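How to label grasp attempts on soft objects with the two-pass method

Most labelling guides for robot grasping assume a rigid object. A mug is either held or it isn't. Cloth gives you more trouble, and a cap is an awkward mix of the two: the brim keeps its shape while the crown can fold, slip or flatten as the fingers close. On the Painemal project we used a two-pass method for these objects, and this page explains how to do it on your own recordings.

You will need wrist camera video, the finger width logged at the same rate, and any player that can step one picture at a time. The steps are the same whether you work in Skesex or a plain spreadsheet.

Before you start

Sort the recordings by object and leave out any where the width log has gaps. We began with 343 attempts and had 312 left after this check. Do not try to fill the gaps by guessing from the video.

Make a sheet with one row per attempt. The columns are: attempt number, object, approach picture, contact picture, lift picture, grasp region, result, and notes.

Pass one: mark the times

1. Play the attempt once at normal speed without writing anything down.

2. Go back and find the last picture in which the fingers are open and neither one touches the object. Write its number under approach picture.

3. Step forward until either finger touches the object. This is the contact picture. If you can't see the touch, use the first point where the width log stops following the commanded width, and put a W in the notes.

4. Step forward again until the object leaves the table. If it never does, leave the lift column blank.

Do all the attempts for one object before moving on to the next. Do not fill in the result yet, even when it seems obvious.
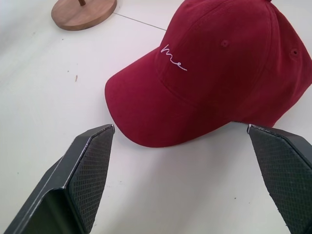 Written by the Narley grasping group
Last updated June 23, 2026

Pass two: mark the region and the result

Start the second pass on another day if you can, and hide the lift column. Open each attempt at its approach picture and decide which part of the object the fingers are lined up with. For caps we use four regions: brim, front of crown, back of crown, and edge, meaning the join between brim and crown. With the cap lying on its side and a fingertip close to each side of the brim, the label is brim. A fingertip near the point where the brim meets the crown does not change that, as long as the gap between the fingers faces the brim.

Ignore lettering, eyelets and seams when choosing the region. In our first trial, some labellers used a word stitched on the front panel as a landmark and marked the region as front of crown whenever they could read it. The word only tells you which way the cap is turned.

If the approach picture fits two regions equally well, step back 6 pictures and look at the direction of travel. If it is still unclear, write U. We had 14 of these in the full set and kept them out of the region results.

Then show the lift column again and fill in the result:

Held: the object stays between the fingers until the end of the recording.
Dropped: it leaves the table and comes out of the fingers.
Missed: it never leaves the table.
Dragged: it moves across the table but is not lifted. This counts as a miss in the totals, but keep it separate in the sheet.

Checking your labels

Ask a second person to repeat pass two on a share of the attempts without seeing your sheet. Compare regions first, then results. Where you differ on a region, go back to the approach picture together and settle it there. Don't use the result to decide the region.

What we found

Splitting the work changed the region labels more than the results. When labellers did everything in one go, they tended to call a grasp "edge" if it had failed and "brim" if it had worked, so the brim looked like a safer place to grip than it was. With the lift column hidden, that gap became smaller. We first saw this in December on the Fedel cloth set and saw it again with the caps.

The method is slower on rigid objects and made little difference to the labels there, so we still use a single pass for those.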